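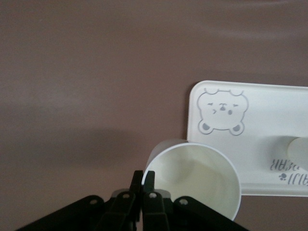 Plastic cups and trays on a smooth surface, do you wash or replace?

naheed_m
17 November 2021
I run a play corner for toddlers and we have white plastic cups and a white tray with a bear face printed on it. The cups have gone yellowish inside. Dish soap does nothing. Is there a fix, or do I buy new ones before December? A pack of 50 from Jadoon isn't expensive but I hate throwing out cups that aren't cracked.

Oduor L
Baking soda paste, leave it on for an hour, rinse. Works on tea stains. If the plastic itself has aged it won't do much.

tminhas
Thin bleach solution, 5 minutes, rinse twice. We did 200 cups that way at the school kitchen.

Shabnam A
I wouldn't use bleach on anything small kids drink from. Or on the tray. Ours had a rabbit on it and the print went patchy after one soak.

tminhas
Diluted bleach is fine if you rinse properly. I agree about the print, keep the tray out of it.

naheed_m
They don't drink from these, they're for pouring and scooping. They do end up in mouths though. I'll try the paste first. Tray gets a damp cloth only.

kghauri
How are you storing them? Stacked damp, they smell. I lay mine on their sides on the table overnight and stack them in the morning.

Oduor L
Upside down on a rack is better. On their sides they roll off.

kghauri
Mine don't roll far. Upside down on a flat table traps the water, and not everyone has a rack.

Shabnam A
Follora sells a folding rack that holds the tray too. I have 2 of them.

naheed_m
Did the paste on one cup. The bottom is lighter, the wall is the same as before. Doing the rest tonight and I'll look at the rack.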